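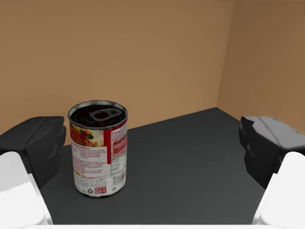

Pull-tab can, white label, food photo near the top.

September 2023. Canned goods label adhesive, storage trial, continued

Picked up where we left off in March. Gladys Quintero pulled the Urrego lot from the humid cabinet this morning and I took the Serer lot. Both have had 197 days in storage. Cabinet log has a gap of 17 hours in the second month, cause unknown. I left it in the record and marked it.

Overlap seams first. The Urrego glue is still brittle at the seam and flakes under a thumbnail. Serer stays tacky and pulls fiber off the paper when peeled.

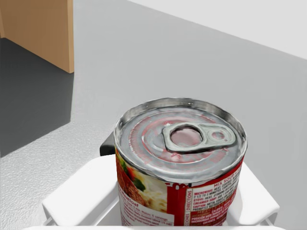
Peel tester would not zero until I swapped the lower clamp. All readings before the swap are struck out in the sheet. Repeat those before anyone quotes them.

Lucero Pacheco asked if the glue weight was the same for both lots. It was not. Serer went on heavier, about 8 percent by her figures. That may explain some of the tack and I should have caught it in the spring. 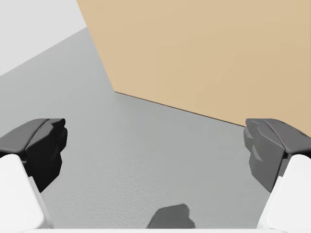
Wuletti sent the new paper stock, 2,575 sheets, uncoated. Grain runs the wrong way for our cutter. Called them, they will take it back but want the pallet wrapped the way it came. Old stock will get us through the next lot.

To do: recut seam samples, reweigh the glue pot, ask Nuvden for the data sheet on the slower grade. Gladys has the cabinet key. 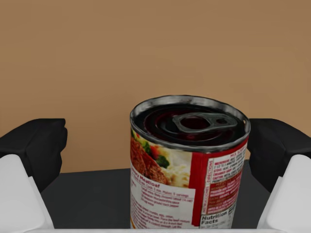

Can with ring-shaped pull tab, label mostly white with red.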